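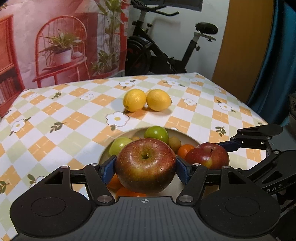 ## An afternoon with the grippers at Sunville

Sat 8 March, and what a treat of an open day! Weronika Brzozowska looks after the hand-held grippers, and she let me linger far longer than I deserved. She begins with the pads – a big red apple needs a good even squeeze from both sides, so she wipes them with a damp cloth and checks that none has begun to peel. Then come the pivots, each worked open and shut by hand while she listens for grit.

Small fruit is fussier, and the two fingertips have to meet squarely or a little brown one will simply roll away.

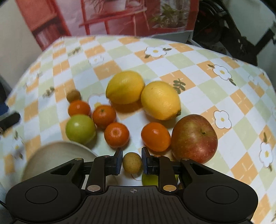 She lines them up by eye, nips up the screws and tries again, and I came home wanting one for the kitchen.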